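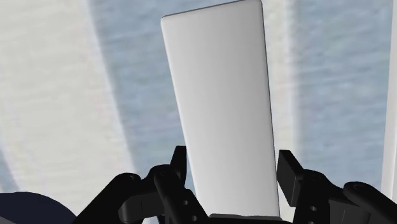
From: list member, Dredden
To: the grippers list
Date: February 17, 2021
Subject: Re: wrist camera view, Boros vs Clirik fingers

Hello all,

Replying under the original so it stays in one place.

> I've got the Skullik arm set up in simulation and I'm stuck
> choosing between the Boros two-finger and the Clirik. On paper
> there's hardly anything in it. What I can't get from the
> datasheets is how much each one gets in the way of the wrist
> camera. Has anyone run the two of them with the same object
> and the same camera mount? Also, did you need to change the
> controller settings between them, or will one set do for both?

Yes, I've run both, and I've been meaning to write it up for ages so thanks for the nudge. The render at the top is the Boros with my tall white block, seen from the wrist, with a fingertip either side of the base. You can see how much of the bottom of the view goes to the fingers and the links. I was a bit put out by that at first (all that black!) but I've come round to it. Both tips stay in view, so I can see how they sit against the block, and with a pale block on a pale background I'm very glad of something dark to line up with.

The Clirik is slimmer and leaves you more picture, no question. The trouble is that with the camera on the same mount the tips drop out of view once they're nearly shut, and then you're guessing for the last bit. I moved the camera back 11 mm and that brought them in again, but now everything you're trying to pick up looks smaller, so I'm not sure I gained much. If your mount is adjustable you may do better than I did. Mine isn't, or rather it is if you're willing to edit the model file by hand and swear at it.

On the controller: no, one set won't do, sorry. I started with the Boros numbers on both and the Clirik chattered against the block like anything. Halving the closing speed sorted most of it. I also had to raise the contact stiffness to 3,000 for the Clirik, and I left the Boros on whatever it came with, which seems fine. Do check your time step before you touch any of this, mind. I had mine at 4 ms for a whole afternoon and blamed the gripper for things that went away as soon as I put it back to 2.

One thing you didn't ask, but it cost me a good few evenings. A tall thin block is a rotten first test object. Grip it low down and any small difference between the fingers shows up as a lean at the top, and then you can't tell whether it's the gripper, the friction or the way you placed the thing to begin with. I'd start with a squat cube and only go on to the tall one when you trust your numbers. I still use the tall one for comparing camera views, though, as it fills the height of the picture and you notice straight away if the mount has been nudged.

If you made me choose today I'd say Boros for anything where you're steering by the wrist camera, and Clirik if you've got a second camera off to the side and need to reach into narrow gaps. I haven't tried either of them on a real Skullik yet. We're hoping to get time on one in June and I fully expect half my settings to be wrong.

I can send you my model files for both, just mail me off list. The Clirik one has a left finger that's named right and the other way round, and I never fixed it, so watch out for that when you hook up the joints.

Has anyone here had the Clirik running with the longer tips? I'd love to know if they show up in view with the camera on the standard mount.

Cheers for now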